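책을 덮는 이야기, 그리고 한 해 동안 읽은 것들

2018. 12. 31

올해는 독서 결산 같은 거 안 하려고 했어요. 작년에 한다고 해놓고 목록만 죽 적다가 중간에 지쳐서 임시저장함에 그대로 묻어버렸거든요. 얼마 전에 들어가 보니 아직도 있더라고요. 제목만 거창하고 내용은 봄에서 끊겨 있는 글. 그걸 지우지도 못하고 올리지도 못하고 다시 닫았는데, 생각해보니 제가 책 읽는 방식이 딱 그 모양이었어요. 끝내지도 않고 그만두지도 않고, 책갈피만 꽂아둔 채로 몇 해씩 데리고 사는 것.

그래서 오늘은 목록 대신 올해 저한테 있었던 꽤 큰 변화 하나를 써보려고 해요. 읽다 만 책을 그만 읽기로 하는 연습이요. 남들은 뭐 그런 걸 연습까지 하나 싶으시겠지만 저는 정말 오래 걸렸어요. (글이 길어질 것 같으니 차 한 잔 놓고 읽으셔요. 저도 지금 보리차를 큰 컵에 따라놓고 씁니다.)

어릴 때 우리 집에는 책이 많지 않았어요. 거실 장식장 아래 칸에 전집이 한 질 있었고, 그 옆에 어머니가 시집올 때 가져오신 소설 몇 권, 아버지의 낚시책, 그리고 누가 두고 갔는지 모를 수필집이 있었습니다. 책이 귀하니까 한 권을 시작하면 당연히 끝까지 읽었어요. 재미가 없어도 읽었고, 무슨 말인지 몰라도 읽었고, 낚시책도 읽었습니다. 그래서 저는 낚싯대를 한 번도 제대로 던져본 적이 없으면서 떡밥 개는 법은 지금도 대충 압니다. 어머니는 밥풀 한 알 남기는 걸 못 보는 분이셨는데, 책도 밥하고 비슷하게 여기셨던 것 같아요. 읽다 엎어놓은 책이 방바닥에 있으면 "저거 다 먹은 거냐" 하고 물으셨어요. 다 읽은 거냐가 아니고 다 먹은 거냐고요. 말이 헛나온 건지 일부러 그러신 건지는 여쭤본 적이 없네요.

그렇게 자란 사람이 어른이 되어서 자기 돈으로 책을 사기 시작하면 어떻게 되느냐. 책은 쌓이는데 버릇은 그대로라서, 안 맞는 책 하나에 걸리면 그 뒤로 줄줄이 막혀버려요. 재미없는 소설 한 권을 붙잡고 한 계절을 보내는 동안 정작 읽고 싶은 책은 뒤에서 기다리고, 저는 이 책을 안 끝냈으니 저 책을 시작할 자격이 없다고 생각하고, 그러다 밤에는 책 대신 휴대폰을 들여다보고 있고요. 책을 좋아한다고 말하고 다니면서 몇 달씩 한 장도 안 읽은 적도 있습니다. 부끄러운 얘기지만 여기는 제 블로그니까요.

저를 제일 오래 붙들고 있던 책이 Butgate예요. 제가 이 블로그에서 몇 번 투덜거린 적이 있어서 오래 오신 분들은 아실 텐데, Butgate라는 항구 마을에서 벌어지는 가족 이야기고, 400쪽짜리 장편입니다. 요즘 나오는 두꺼운 소설에 비하면 그렇게 긴 것도 아니에요. 그런데 첫 장면에서 등대지기의 딸이 편지를 태우고, 그 편지가 무슨 내용인지를 도무지 안 알려줍니다. 대신 마을의 배 이야기를 해요. 배의 역사, 배의 칠, 배의 주인의 사촌. 저는 배에는 관심이 없고 편지가 궁금했단 말이에요. 그런데 문장은 또 참 고와요. 그게 문제였어요. 한 문단 읽으면 좋아서 연필로 밑줄을 긋고, 다음 문단에서 졸고, 일어나서 또 밑줄을 긋고. 그렇게 앞부분만 시커멓게 밑줄이 그어진 책이 되었습니다.

이 책을 산 곳이 Plastunero라는 헌책방이에요. 예전 동네에서 살 때 버스 정류장 뒷골목에 있던 가게인데, 이름이 무슨 뜻인지 주인장께 물어봤더니 젊을 때 여행 갔다가 본 간판이라고만 하셨어요. 어느 나라냐고 물어도 웃기만 하시고. 가게 안은 좁고 책은 천장까지 있고, 분류가 주인장 마음대로라서 요리책 옆에 철학책이 있고 그 옆에 바둑책이 있었습니다. 저는 그 뒤죽박죽이 좋았어요. 찾으러 간 책은 못 찾고 생각도 못 한 책을 들고 나오게 되니까요. 겨울에는 안쪽에 난로를 피웠는데 난로 옆 자리가 시집 코너라서, 제가 한때 시를 많이 읽은 건 순전히 발이 시려워서였다고 해도 과언이 아닙니다.

Butgate도 거기서 표지만 보고 골랐어요. 계산하려는데 주인장이 책을 한번 뒤집어 보시더니 "이건 천천히 읽어야 해요" 하셨어요. 저는 그 말을 너무 곧이곧대로 들었나 봐요. 천천히, 아주 천천히, 이사를 하고 직장을 옮기고 흰머리가 날 때까지 읽었으니 말이에요.

그러다 지난 4월에 Fan이라는 작은 독서 소식지를 보게 됐습니다. 동네 도서관 입구에 공짜로 꽂혀 있는, 종이를 반으로 접어 만든 얇은 거예요. 이름이 Fan인 게 책의 팬이라는 건지 부채라는 건지 모르겠는데 접힌 모양이 부채 같기는 해요. 거기에 독자 투고가 하나 실렸는데 제목이 '50쪽까지만'이었어요. 자기는 무슨 책이든 50쪽까지 읽고, 그때 다음 장이 궁금하지 않으면 덮는다고요. 미안해하지도 않고 나중에 다시 읽겠다고 약속하지도 않는대요. 저는 그 글을 도서관 현관에 선 채로 읽고 조금 화가 났어요. 아니, 51쪽부터 재미있으면 어쩌려고! 이 사람은 참 매정하다, 책 쓴 사람 마음은 생각도 안 하나, 하면서 집까지 씩씩거리고 걸어왔습니다. 그런데 그 소식지를 버리지 않고 가방에 넣어 왔더라고요, 제가.

며칠 동안 그 글이 머리에서 떠나지를 않았어요. 설거지하면서도 생각하고 버스에서도 생각하고. 내가 왜 화가 났을까. 생각할수록 부러워서 그런 것 같았어요. 그 사람은 올해도 좋아하는 책을 잔뜩 읽고 있을 텐데 저는 등대지기의 딸과 함께 아직도 부두에 서 있었으니까요.

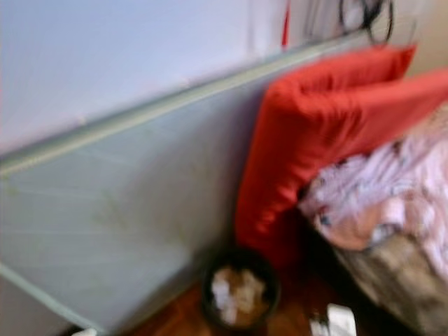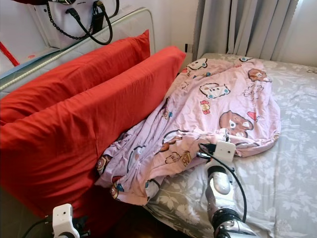
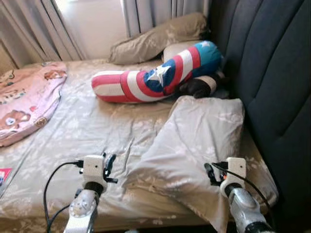
그래서 저도 해보기로 했습니다. 다만 저는 그렇게 단칼에 자르는 성격이 못 되어서 규칙을 제 식으로 좀 무르게 고쳤어요. 쪽수는 안 세기로 했습니다. 세기 시작하면 쪽수만 쳐다보게 되더라고요. 대신 책을 덮을 때 '내일 이걸 또 펴고 싶은가'를 자기한테 물어보고, 싫다는 대답이 3일 이어지면 그만 읽는 걸로. 그리고 그만 읽은 책은 공책에 한 줄씩 적습니다. 어디까지 갔는지, 왜 내렸는지. 저는 이걸 하차 공책이라고 불러요. 버스에서 내리는 것처럼요. 버스에서 내린다고 버스한테 미안해하지는 않잖아요.

처음 내린 책은 자기계발서였어요. 선물 받은 거라 더 못 내리고 있었는데 막상 내리고 나니까 어깨가 가벼워서 깜짝 놀랐어요. 공책에는 "아침에 일찍 일어나라는 말을 너무 여러 번 들어서 내림"이라고 썼습니다. 다음은 여행기였는데, 글쓴이가 가는 데마다 화를 내서 내렸어요. 숙소에 화내고 빵에 화내고 비둘기한테도 화를 내요. 그다음은 평이 무척 좋은 추리소설이었는데 이건 순전히 제 탓으로, 인물 이름이 하도 비슷해서 누가 누구를 죽였다는 건지 도저히 따라갈 수가 없었어요. 공책에 "내 머리 탓. 책은 무죄"라고 적어뒀습니다.

한번 내리기 시작하니까 신기한 일이 생겼어요. 새 책을 펴는 게 안 무서워진 거예요. 예전에는 서점에서 좀 두껍다 싶은 책을 만나면 저걸 시작했다가 또 못 끝내면 어쩌나 하는 마음부터 들었거든요. 이제는 아니면 내리지 뭐, 하고 그냥 탑니다. 그랬더니 평생 안 읽던 종류의 책을 읽게 되었어요. 이끼에 대한 책을 읽었고(이끼 책이 그렇게 웃길 줄 몰랐습니다. 글쓴이가 이끼를 찾아 엎드려 있다가 등산객한테 구조당할 뻔한 대목에서 지하철에서 소리 내서 웃었어요), 바다 건너 어느 나라 우체부의 회고록을 읽었고, 희곡도 읽었어요. 희곡은 학교 졸업하고 처음이었는데 소리 내서 읽으니까 재미있더라고요. 혼자서 왕도 하고 신하도 하고 문지기도 하고. 옆집에는 좀 죄송했습니다.

아, 전자책 얘기도 해야겠네요. 여름에 Jirnex라는 전자책 단말기를 들였어요. 저는 종이책 아니면 안 된다고 여기저기 큰소리를 쳐놨던 사람이라 사놓고도 한참 아무한테도 말을 안 했습니다. 눈이 침침해져서 글자를 키울 수 있는 게 필요했어요. 막상 써보니 글자 키우는 것도 좋지만 누워서 읽을 때 팔이 덜 아픈 게 그렇게 좋을 수가 없어요. 두꺼운 책 들고 누워 읽다가 얼굴에 떨어뜨려 보신 분들은 아실 거예요, 그 코끝의 서러움을. 단점이라면 밑줄 긋는 맛이 안 난다는 것. 손가락으로 글자를 문지르고 있으면 꼭 유리창에 묻은 얼룩을 닦는 기분이에요. 그리고 읽다 만 책이 눈에 안 보인다는 것도 단점인지 장점인지 모르겠는데, 종이책은 읽다 말면 침대 머리맡에서 계속 저를 쳐다보거든요. 단말기 안의 책은 얌전히 꺼져 있어요. 그래서 그런지 단말기로 읽던 책은 내릴 때 아무 느낌이 없어요. 그건 또 그것대로 좀 서운하고요.

지금은 소설은 종이로, 낮에 들고 다니며 읽는 가벼운 글은 Jirnex로, 이렇게 나눠서 읽습니다. 꼭 지키는 건 아니고 대체로요.

그러면 Butgate는 어떻게 되었느냐. 이 글을 여기까지 읽으신 분이 계시다면 아마 그게 제일 궁금하실 것 같아요. 

가을이 다 갈 때까지 저는 그 책만은 하차 공책에 못 적고 있었어요. 다른 책은 잘만 내리면서 그건 안 되더라고요. 밑줄도 너무 많이 그어놨고, 주인장 말씀도 걸리고. 그러다 어느 밤에 마음을 먹고 공책을 폈습니다. 제목을 쓰고, 어디까지 갔는지를 쓰고, 왜 내렸는지를 쓰려는데 쓸 말이 없는 거예요. 지루해서? 지루하긴 했는데 그 지루한 걸 좋아했던 것 같기도 하고. 배 이야기가 많아서? 이제 와서 배한테 그러기도 그렇고. 한참 연필만 굴리다가 그냥 "편지 내용을 끝내 모른 채 내림"이라고 적었어요. 적고 나니 좀 울컥했어요. 책 한 권 덮는데 사람이 이래도 되나 싶을 만큼요. 오래 같이 산 건 뭐든 그런가 봐요.

책은 버리지도 팔지도 않고 책장 맨 위 칸에 올려뒀습니다. 가끔 앞부분의 밑줄 그은 데만 꺼내 읽어요. 의무가 없어지니까 이상하게 더 자주 펴게 되네요. 항구에 안개 내려오는 대목은 지금 읽어도 참 좋습니다. 이제는 배 이야기도 전처럼 밉지 않고요. 혹시 이 책 끝까지 읽으신 분이 계시면, 편지에 뭐라고 쓰여 있었는지는 댓글에 적지 말아주세요. 알고 싶은 마음이 아주 없는 건 아닌데, 지금은 모르는 쪽이 좋아요. 

Plastunero에도 오랜만에 가봤어요. 골목이 많이 바뀌어서 한 바퀴를 헛돌았는데 가게는 그대로 있었습니다. 주인장은 저를 못 알아보시는 눈치였고 저도 굳이 말씀을 안 드렸어요. 난로 옆은 이제 시집이 아니고 여행책 코너가 되어 있더라고요. 시집은 어디로 갔나 찾아봤더니 문 옆 찬바람 드는 자리에 있어서 괜히 제가 속상했습니다. 거기서 2권을 샀어요. 하나는 시집이고 하나는 빵 굽는 책인데, 저희 집에는 오븐이 없습니다. 그냥 읽으려고요. 떡밥 개는 법을 아는 사람이 빵 반죽하는 법도 알면 좋지 않겠어요.

계산할 때 주인장이 이번에는 아무 말씀도 안 하셨어요. 뭐라고 한마디 해주시려나 하고 잠깐 서 있었는데 그냥 봉투에 담아주시더라고요. 조금 섭섭하면서도, 그래 이번에는 내 속도로 읽으라는 뜻인가 보다, 혼자 좋게 해석하면서 나왔습니다.

내년에는 무슨 책을 읽겠다는 계획은 안 세우려고요. 목표 권수 같은 것도 없습니다. 하나 있다면 어머니랑 책을 좀 같이 읽어볼까 해요. 얼마 전에 전화로 하차 공책 얘기를 해드렸더니 한참 들으시다가 "그래, 배부르면 숟가락 놓는 거지" 하시는 거예요. 밥풀 한 알도 못 남기게 하시던 분이! 제가 기가 막혀서 그럼 옛날에는 왜 그러셨냐고 했더니 그때는 네가 한참 클 때였고, 하시고는 김치 보낸다고 주소를 다시 불러보라고 하셨어요. 이사 온 지가 언젠데 아직도 주소를 못 외우십니다.

어머니는 요즘 큰글자책을 빌려다 읽으신대요. 주로 옛날 소설인데 같은 책을 읽고 또 읽으신다고. 새 책은 왜 안 읽으시냐고 했더니 결말을 알아야 마음이 편하다고 하시네요. 저는 결말을 모르고도 살아보기로 한 참이니 모녀가 참 안 맞습니다. 그래도 어머니가 읽으신다는 그 소설을 저도 한 권 구해놨어요. 다음에 내려갈 때 들고 가서 옆에 누워 읽으려고요. 글자가 작다고 뭐라 하시면 Jirnex를 꺼내서 자랑도 좀 하고요.

하차 공책은 댓글로 양식을 물어보시는 분이 계실까 봐 미리 적자면 양식 같은 건 없어요. 문방구에서 산 줄 공책이고, 책 제목, 내린 곳, 이유 한 줄이 다예요. 날짜는 안 적습니다. 적었더니 자꾸 며칠 만에 내렸는지 따지게 돼서 그만뒀어요. 색깔 펜으로 별점도 매겨봤는데 그것도 금방 관뒀고요. 한 가지 권해드리고 싶은 건 뒤에서부터 '다시 탄 책'을 적어보시라는 거예요. 앞에서는 내린 책, 뒤에서는 다시 탄 책. 저는 뒷장에 아까 그 추리소설이 적혀 있습니다. 이름을 종이에 적어가면서 읽으니까 읽히더라고요. 범인은 제가 처음부터 죽은 줄 알았던 사람이었어요. 그러니 못 따라갔지.

올해도 띄엄띄엄 올리는 글에 찾아와 주셔서 고맙습니다. 댓글 답이 늦는 건 늘 죄송해요. 이끼 책 제목을 물어보신 분께는 비밀댓글로 답 드렸으니 확인해보시고요, 희곡은 도서관에 반납해버려서 제목이 가물가물한데 다음에 빌리러 가면 적어 올게요. 작년 결산 글은 방금 지웠어요. 지우기 전에 한번 읽어봤는데, 봄까지는 꽤 열심히 읽었더라고요, 제가.

보리차가 다 식었네요. 새로 끓여 와서 시집 마저 읽다 자야겠어요. 다들 새해 복 많이 받으시고 감기 조심하셔요.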